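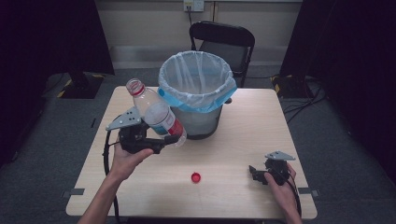

Bottle in the left gripper, cap on the table, trash can at the back. The morning station at Pronuvo.

I drove over 200 miles in April to watch people throw things away. The Pronuvo open day had promised "robot learning from the inside," and the inside has gray carpet, black curtains and a table with a trash can on it.

Our group of eight was handed to Carmela Rinaldi, who runs the recording floor and had clearly been told to keep things upbeat. She managed it for ten minutes. Then somebody asked why the arm in the next bay had a sheet over it, and the tour got a lot better.

The arm is called Skustard. I asked why and was told it was before her time. It was supposed to be the big finish: pick up a bottle cap, drop it in the trash, follow with the bottle, applause. In rehearsal the evening before, it went down to the cap with its fingers shut, shoved it neatly off the table, rose, carried nothing at all to the trash can and let go of it. Then it did the same with the bottle, except that a bottle is taller than a cap, and the fingers came down on top of it. The bottle lost. The force limit should have stopped the arm at that point and did stop it, a bit later than anyone in the room would have liked.

Viera Šťastný got the job of finding out why, and she walked us through it with the air of a woman who had not been to bed. The arm was fine. The trouble was in what it had been shown. People do the chore by hand with a pair of grippers, the jaw opening gets logged along with the motion, and the arm learns from the log. The right gripper's opening sensor had slipped on its shaft, so jaws standing wide open were being written down as nearly closed.

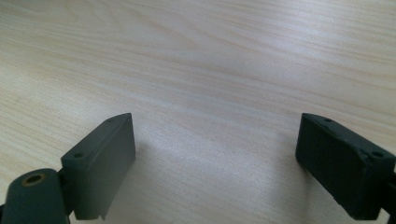

She had us compare the jaws on the bench with the number on her screen, and even a visitor full of free pastries could tell one of them was lying. A set screw had backed out. She had tightened it with a wrench that she now keeps in her own pocket.

Out of 417 recordings in the set, 339 were made after the screw let go. I asked how that many got through. There is a check at the start of each session, where you close the jaws and look for a zero. They closed the jaws and got a zero every time. The procedure had no line about opening them. It does now, added in pen.

To their credit, they kept the stop in the tour and answered everything, including the man from Alarcón who asked about the force limit three times in slightly different words. The late stop is being treated as a separate fault. Until it's settled Skustard stays under its sheet and nobody goes inside the tape while it has power. I would have liked to hear how late "a bit late" was. Rinaldi said the number would be in the write-up, and I have asked for a copy.

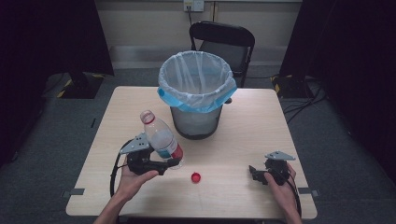

Left gripper on the bottle, right gripper open and holding nothing.

After lunch we were each allowed a turn with the grippers. It is harder than it looks. I dropped the cap twice and missed the trash can once, and my efforts were deleted in front of me, politely.

The Caron people had the next hall, with a conveyor that worked perfectly all day. I stayed for one lap of it. Parking is behind the building; ignore the sign at the front gate, which sends you to a loading dock.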